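Keeping plastic cups and bowls in order

Bright plastic dishes are cheap and light, and they survive being dropped, so most homes with children end up with a drawer full of them. They also get cloudy, sticky and hard to stack if you treat them like china.

Wash them by hand when you can. Warm water, a soft sponge and ordinary dish soap are enough. Scouring pads leave fine scratches, and tomato sauce settles into those and stays. If yours go in the dishwasher, use the top rack and check the underside for a dishwasher mark first.

For an orange stain that won't move, mix 3 tablespoons of baking soda with a little water, spread it on and leave it for 40 minutes. Rinse well. A second round usually does more than extra rubbing.

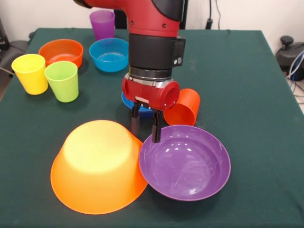 Before anything goes back in the cupboard, set it all out on a cloth and let it air dry. Plastic holds water longer than glass does, and a bowl stacked damp will smell stale by the next morning. A dark cloth is handy — drips and crumbs show up on it.

Stack bowls with bowls and cups with cups. Cups that jam together come apart if you stand the bottom one in warm water for a minute and twist. Don't pry with a knife.

Sorting by color works well if each child has one. Elvira Quispe wrote in to say her three stopped arguing over cups once the purple set belonged to the oldest.

Throw out anything cracked or rough at the rim. Faded pieces are fine for paint water, buttons or scooping birdseed.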